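The Brown Wood Comes Back

For most of my adult life the correct thing to do with a varnished brown cabinet was to inherit it, apologize for it, and paint it the color of a hospital. I have done two of the three. The painted one is in my sister's basement in Cliltadton, chipping quietly, and I am told it has not forgiven me.

So it was with some unease that I drove out to Grukden in July to see Shayne Fairweather, who sells nothing but brown furniture out of a former feed store and who regards chalk paint the way other people regard house fires. He had agreed to talk to me on the condition that I not use the word "upcycle" in his presence. I managed this for nearly an hour.

"People walk in and say it's so dark," he told me, wiping down the top of a sideboard with what looked like half a pillowcase. "It's a piece of wood. What did they think was under the paint?"

Fairweather's stock leans toward the plain and the shiny. He likes a box. He likes a flat front with a lot going on in the grain and as little as possible going on everywhere else. Carved grapes depress him. Ball feet he will tolerate. When he opens up a truckload from an estate, he goes first to whatever has the widest uninterrupted surface and tilts his head at it like a man trying to read a menu without his glasses.

His term for a good front is "weather," and once he has said it you are stuck with it. Streaks are rain. The cloudy patches near the top of a panel, where the varnish picks up a window, are overcast. And the big pointed arches, which come from slicing a log lengthwise a little off its middle, are mountains, or flames, or cathedral windows, depending on who is buying. The trade does call them cathedrals. Fairweather thinks this is putting on airs.

The trouble with weather is that it needs somewhere to happen, and this brings us to walls.

Tipene McKinnon has been putting other people's rooms together for a living for ten years, most of them in and near Rutherford, and she has a low opinion of what most of us do to a wall once we own it. Her method with brown furniture is to paint the wall behind it something you would struggle to describe to the police. Putty. Oatmeal. The gray of a sweater that used to be beige. Then she hangs nothing on it, and waits for the client to call.

They always call. They want to know when the picture is coming.

"I tell them the cabinet is the picture," she said. "Then they send me a photo of a picture they found."

I asked what a person should do who has the cabinet and a wall but not the nerve. McKinnon suggested two weeks. Take everything down, patch the holes, leave the thing standing there by itself and see whether you miss the framed map. She says most people miss it for about 2 days and then lose track of where they put it. She has one client who found his behind the water heater.

There are practical matters too. A glossy finish shows every fingerprint, and a front with no knob to grab will collect them all along one edge. Fairweather uses a barely damp cloth, then a dry one, with the grain, and thinks spray polish is a way of gluing dust to things. A strong sun will change the color of a panel over the years, so he keeps the good ones out of the front window, where he puts a wicker chair he is hoping someone will steal. And if you want the front to look its best, light it from the side. A lamp aimed straight at old varnish gives you a fine view of the lamp.

As for money, brown remains the bargain it has been for years, though less of one than last summer. Fairweather's plain cabinets start at 300 dollars, delivery not included, and they now leave faster than he can haul them in. He finds this alarming. He had got used to the quiet.

I bought one, of course. It took two of us and a borrowed dolly, and it is in the hall against a wall I have painted a shade called, I think, Mushroom Something. My sister has been to see it. She would like to know when I'm coming for the other one.

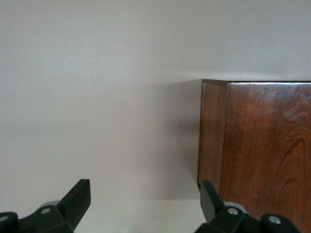 Reddish-brown wood with a glossy front and arched grain, against a plain pale wall.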